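Ute Fröhlich wrote:
> After the Bridel update the planner drops 18 of 100 grasp
> candidates on small parts. Is the depth filter too strict?

Hi Ute,

I don't think it is the filter. Set min_cluster to 3 in the Skastero config and run it again.
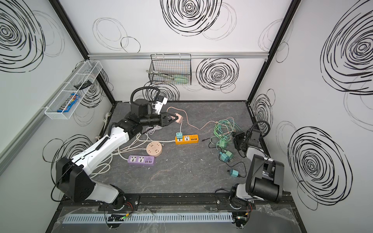 Cables are the harder case for our segmentation. A thin line gets merged with whatever it crosses. With the left gripper on the pink adapter, the pink cable still runs into the green and teal tangle on the right, so I mask by color first.

Patch is in ticket 548.

Albers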